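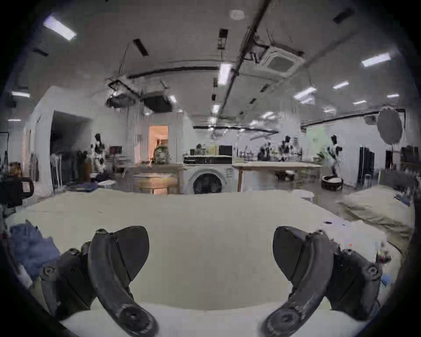 Washing machine out in the open room, where do I fold?

3 min read

tadlow_tenant
Moved into a flat where the washing machine stands in the main room, white walls and no utility cupboard. I've been folding on whatever flat surface is nearest and my back is killing me. Thinking of a proper table with a cover on it. What height do people use? I'm 148 cm.

Amerley Asante
Mine is 70 cm and that's too low for anyone, I'd say, even at your height. Measure from the floor to your bent elbow and go a bit under.

pegbag5
Don't buy a table. Use the bed. Put a clean sheet over the mattress, fold everything, done. You can't go to sleep until it's put away either.

Amerley Asante
You can't fold a double duvet cover kneeling on a mattress. I did it for years and my knees are worse than my back now.

pegbag5
I don't kneel, I stand next to it.

lozano_linen
Table for me. I had the Undby, 106 cm long, and it was fine for shirts and towels but sheets hung over both ends. Cotton cover, not a wipe-clean one. Clothes slide about on those.

tadlow_tenant
Is the Undby still sold? I can only find the Davport, and the reviews say it wobbles.

lozano_linen
Mine was second-hand. The Davport does wobble if you don't tighten the legs again after a week or so.

ropewalk
Disagree about cotton. Pale cotton shows every mark. I got a biro spot on mine in April and it's still there after I don't know how many washes.

lozano_linen
Try a bit of surgical spirit on it before the next wash. Test a corner first.

pegbag5
Still say bed.

tadlow_tenant
Measured my elbow and 70 is definitely too low for me. I'll look for second-hand tables at the weekend and try the sheet on the bed until then. Does anyone put felt under the cover or just leave it bare?

Amerley Asante
Old blanket, folded once. Pin it underneath so it doesn't creep.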